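# A Morning at the Bench: The Pondilmont Open Day

The Avram Building at Pondilmont does not often receive visitors. Its ground-floor laboratory is occupied for most of the year by the manipulation group of Estska, and the benches are reserved weeks in advance. On Thursday, January 22, 2026, however, the doors were opened to teachers, parents and members of the local business association, 45 of whom had registered to attend.

Guests were received by Triin Hunt, head of public programmes, and taken through in small parties. Each party spent its time at the demonstration bench, where a robot arm was put to work on a task familiar to any household with young children: returning painted wooden numbers and shapes to their places in a sorting board.

The choice of a toy was deliberate. Sebastian Roman, who leads the group, told visitors that the laboratory had worked for its first two years with machined test blocks, all of them grey and all of them square. The results were respectable and taught the team very little about ordinary objects. A number puzzle demands more. A six and a nine may be told apart only by the way they are turned, and each piece must be lowered into its recess at the correct angle or it will catch on the rim.

"A preschooler will jiggle the piece until it drops," Mr. Roman said. "We are trying to give the arm some version of that jiggle."

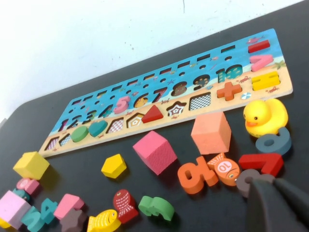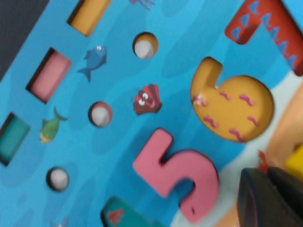
The arm is guided in large part by what can be seen from its own wrist. Felicja Cieślak, the engineer responsible for vision, explained that a view so close to the work has obvious merits and one persistent drawback – the gripper tends to block the very thing it is reaching for. Her software, known in the laboratory as Gurnier, builds up an estimate of the board as the arm approaches and relies on that estimate once the fingers are in the way.

Parents in the second party asked whether the colours helped. Ms. Cieślak replied that they help a good deal in finding a piece and hardly at all in seating it. Printed decoration is a further complication. A cartoon fish on the surface of the board can resemble a loose object, and early versions of the program made determined efforts to pick up the artwork.

Teachers showed particular interest in the pace of the demonstration. The arm moves slowly, and a single placement may take up to three minutes when the first approach is abandoned. Ieva Kivi, who supervised the bench throughout the morning, advised her guests to watch the pauses. It is during these that the program compares the position of the piece with the position of the recess and decides whether to press down or withdraw.

Discussion continued over coffee in the upstairs seminar room. Helju Rätsep, who teaches primary mathematics and has advised the group on classroom materials, spoke briefly on what her own pupils might gain from such a visit. She was less concerned with robotics as a career than with the practice of describing a movement precisely. Her classes will be writing instructions for one another, using the same kind of board, later this term.

Estska intends to hold a further open day in March, with a session set aside for school groups. Places will be limited, and enquiries should be directed to the public programmes office at Pondilmont. Visitors are asked to wear closed shoes and to leave bags in the cloakroom on the ground floor.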